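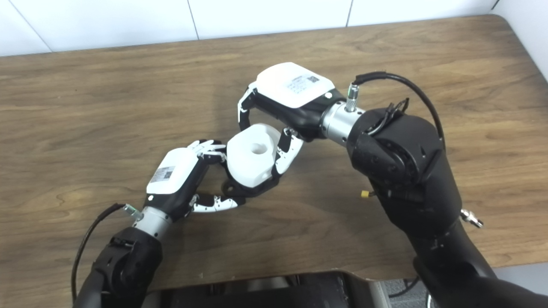 Fig. 4. Head camera view, both hands at the block. White block with the round hole on top, dark grey base under it.

4. Two-hand hold: setting up the grasp planner

Do section 3 first (joint zero and hand check). If the hands aren't showing up in Kedura yet, stop and go back, none of this will work.

4.1 Before you start

Power on, e-stop within reach, nobody leaning over the table.
Kedura open on the planning machine, Forkari running on the robot. Versions have to match. Check the bottom left of the Kedura window.
Cables: look at the wrist plugs on both arms. Snug by hand, no pliers.

CAUTION: Keep speed at 30 percent until you've finished 4.3. The planner knows the arm shapes but not the cables. A loop that sits fine at rest can catch when the elbow comes up.

4.2 Load the object and find it

1. Objects > Import. Pick the block model. Units are millimetres, the importer defaults to metres and you get a block the size of a house.
2. Set the centre of the hole as the object origin. Z points up out of the hole.
3. Put the block on the table where the head camera sees all of it. Both hands parked.
4. Hit Locate. Wait for the outline to go green. Takes a few seconds.
5. Check the outline against the live view. If it's turned the wrong way, click Next Match. The sides look a lot alike, so it does guess wrong.
6. Save the pose.

Note: a white block with strong light on it washes out. Drop the exposure before you touch the match threshold. Threshold stays at 70 unless you have a good reason.

4.3 Plan the hold

1. Task > New > Two-Hand Hold.
2. Lead hand: right. Support hand: left. You can swap these but the sample config assumes right leads.
3. Drag the finger targets onto the block. Keep them off the rim of the hole.
4. Set table clearance. 3 mm is the lowest it will accept.
5. Turn on Hand-Hand Collision. It's off by defualt in older configs.
6. Click Plan. Watch the whole preview, not just the end pose.
7. Run at 30 percent, finger on the e-stop.

If the preview shows an elbow swinging wide, add a waypoint above the block and plan again.

CAUTION: Don't edit finger targets while the hands are closed on something. Forkari sends the new target right away. Open first, then edit.

4.4 When it won't plan

"No path, arm 2": the block is too close to the robot. Move it toward the wall, Locate again.
"Stale pose": someone bumped the block or the pose is too old. Redo 4.2 from step 4.
Fingers stop short: check the grip limit, sample config has it at 175. Raise it in small steps.
Outline drifts once the hands come in: the fingers are blocking the view. Tick Hold Last Pose so tracking freezes on approach.

Still stuck, export the log (Help > Export) and send it to Hervé Lebrun with your config file attached. Both files please, the log on its own doesn't have the finger targets in it.

Next: section 5, saving the hold as a resuable skill.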